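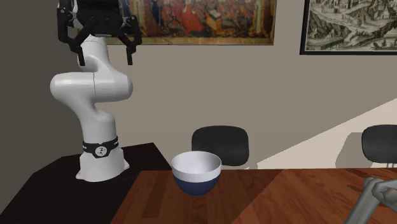 Refinishing a dining table with water rings, or leave it alone?

plomia_kitchen
Posted in Wood and Furniture

Hello everyone, and thank you in advance for reading all of this, I do tend to go on! My aunt passed her dining table along to me when she moved into her apartment in Kamath, and I love it dearly, but the top has three white rings and one dark one, right where everybody sits. I don't know what the finish is. It feels a little waxy in the middle and almost bare near the ends. A shop in town quoted me $800 to strip and redo the whole thing, and I nearly fell over. My husband thinks we should sand it ourselves in the garage over December. I'm worried we'll ruin it. Can the rings be taken out without starting from scratch? We eat at it every single day, so it can't be out of commission for weeks.

oldgrain283
Please don't sand it yet! White rings and dark rings are two different problems. The white ones are moisture sitting in the finish, and those often come out with very little fuss. Put a soft cotton cloth over the ring, set your iron on low with no steam, and press for a few seconds at a time, lifting the cloth to check. I've done this on my own table more times than I care to admit (teenagers, cocoa, no coasters).

The dark one has gone down into the wood, and I'm sorry to say an iron won't touch it. You'd have to take the finish off there and use oxalic acid, with gloves and a mask and the windows open, and then blend the color back in. I'd do the white ones first, give the whole top a coat of paste wax, and live with it a month. You may find you've grown fond of the dark one, or that a bowl of fruit covers it nicely.

If you do end up sanding, find out first whether it's solid or veneer. Look at the underside and the end grain. Veneer is thin, and a power sander will go through it before you've finished your coffee.

flusenska_mike
mayonnaise. leave it on overnight, wipe off. worked on my moms

zanano_porch
I'm with the first reply on the iron, but I'll add one thing from my own sad experience. I started with 60 grit on a side table, thinking I'd save time, and the scratches showed right through the stain. I had to go back over every inch. Start at 120 and work up to 180, always with the grain, and wipe the dust off in between. You don't need 2000 or anything fancy like that, it's meant for polishing a finish that's already on.

Also, do ask the shop if they'll fix just the one spot. Mine did, and it cost a lot less than the full job. Good luck, and let us know how it comes out!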